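Re: [bisville-residents] Community toy library – proposal to move to the Muvus booking system

8th November

Hi all,

I've read the proposal through and I've read the replies, and I seem to be the only one who isn't keen, so I'd better set out why. I've quoted the main bits so people who deleted the original don't have to go hunting.

> Hello everyone. As you know the toy library has been running out of the
> Gavholm Street hall with the card box and the big red ledger for as long
> as any of us can remember. We think it's time to bring it up to date.
> Muvus offer a booking and catalogue system which lets members browse
> from home, reserve what they want and get a reminder when it's due.
> The yearly cost is $2,962, which includes set-up and phone support.

That is a lot of money for a toy library. Our whole balance, going by the last statement sent to this list, was a bit under twice that, and some of it is tied up in the bond we pay on the hall. So we'd be handing over more than half of what we have in year one, and then doing it again in year two, when the balance will be whatever we've managed to scrape back from a sausage sizzle and the fees.

"Includes set-up" also needs looking at. I had a read of the terms on the Muvus site. Set-up, as they use the word, means they create our account and load a spreadsheet. We have to make the spreadsheet. Every toy has to be entered by us, with a name, a category, an age range, a list of pieces and a replacement cost. Anybody who has tried to write down what's in the Salminen marble run will know how long that takes for one box.

> At present we have 2,000 items on the books and only a fraction of them
> go out in any given month. We believe this is because members can't see
> what we have. An online catalogue would fix this.

I doubt both halves of this. The 2,000 figure comes from the ledger, and the ledger has never had anything crossed out of it in my time except by accident. It lists the wooden garage that went to the tip when the hall flooded. It lists the dress-up trunk twice, once under T and once under D. I'd want somebody to walk the shelves with a pencil before we pay anyone for a catalogue, or we'll be paying to have members reserve things we haven't owned for years.

As for why things don't go out, I think a good deal of it is that they're tired, or missing a bit, or they were never much fun to begin with. The toys that are good go out constantly. Ask anyone who has tried to get the balance bikes over the summer. A better list won't make a puzzle with no corner pieces more popular.

The play food and kitchen sets are the ones I know best, having been the person who washes them. They get borrowed all the time with no website at all, and they come back in a jumble, with one family's pan in another family's tub.
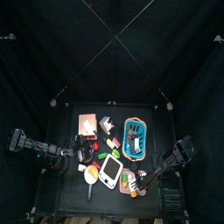 Would the Muvus system tell us which pieces are missing when a kitchen set comes back? Only if the person on the desk checks the tub against the list and types in what's gone, which is the same job they do now with a card.

I asked that one by email, by the way, and it took them a while to come out with it. The first reply said the system "supports piece-level tracking", and it does, in the sense that there's a box to type in. The second reply said what I've put above, more or less.

> Reminders would go out automatically by text and email. We lose a lot of
> toys to people simply forgetting. The trial at another library showed a
> big improvement in returns.

Which library, and how big? I'm not trying to be rude, but "a big improvement" could be anything. If they went from terrible to ordinary, that's a big improvement, and we might already be ordinary. I'd like to see our own number for late returns first. As far as I can tell from the ledger, and I sat down with it for an evening, there are 36 items overdue by more than a month. I'd bet a fair few of those were handed back over the counter on a busy morning and never ticked off. The marble run was down as overdue and it was sitting on the shelf behind me.

If forgetting is the problem, we could send reminders ourselves. Most members gave an email address when they joined. A message on the first of the month saying "have a look under the couch, please" would cost nothing. Texts cost a bit extra with Muvus anyway – the price in the proposal covers email reminders only, and texts are bought in bundles. That's on their pricing page, under the table, in small grey print.

> Members could also pay their fees online, which would mean less cash
> on the desk.

I'll give them this one. I don't like having the tin there either, and I've driven home with it on the passenger seat more often than I'd care to. But bank transfer does the same thing, and we've had a bank account all along. Put the account details on the membership form and on the wall by the door. Muvus take a cut of each payment, and with fees as low as ours it would be a noticeable slice.

The other thing that bothers me is who gets left out. Plenty of the grandparents who borrow from us come in because they can have a chat and a look while the kids pull things off the bottom shelf. If the good stuff is all reserved from home the night before by people with fast fingers, those families will turn up to find what's left. The proposal says walk-in borrowing will carry on "as normal". I can't see how it can be as normal if half the shelf has a reserved sticker on it. We'd need a rule on how much can be booked ahead, and there isn't one in the document.

And what happens when we want to leave? I looked for this and couldn't find it, so I asked. The catalogue can be exported, they said. The borrowing history and the member notes can't, or at least not in any form I'd know how to open. So if we sign up, spend the winter typing everything in, and find that it doesn't suit us, we go back to the ledger with a gap in it. The contract runs for 2 years at the price quoted and I could find nothing about what happens to the price after that.

I know the ledger is a pain. The spine has gone and the writing in the middle section could be anyone's. I've been told more than once on this list that I'm attached to it, and maybe I am. But the things that are wrong with it are mostly that we don't keep it up, and I haven't seen anything in the proposal to make me think we'd keep up a website any better. It's the same desk and the same hands.

What I'd be happy to support:

Do a proper shelf check before Christmas. We're closed for part of December anyway and the hall is ours for the usual two weeks. Get rid of what's broken and cross it out of the book.

Put the result in an ordinary spreadsheet that a couple of us can get at. We'd need one for Muvus in any case, so the work isn't wasted if I lose this argument.

Send the monthly reminder email for three months and see what comes back.

Then look at the Muvus offer again, and get at least one other quote to put beside it. The proposal mentions "a number of providers" being considered but gives the price for only one. I'd like to see the others, even if they were worse.

If after all that people still want it, fine, I'll learn to use it and I'll stop grumbling, at least on the list. But I'd be voting no on the proposal as it stands, and I'd ask that we don't put it to a vote at all until the shelf check is done. The early sign-up discount they keep bringing up has already been extended once – I don't think we need to panic over it.

One last thing while I've got everyone's attention. The tub labels are coming off in the wash again. If anybody has a label maker that does the waterproof tape, could you bring it to the next session? And would whoever borrowed the hall's step stool please put it back in the cupboard, no questions asked.

Thanks for reading this far.

Kitchen sets and general washing up, Bisville Toy Library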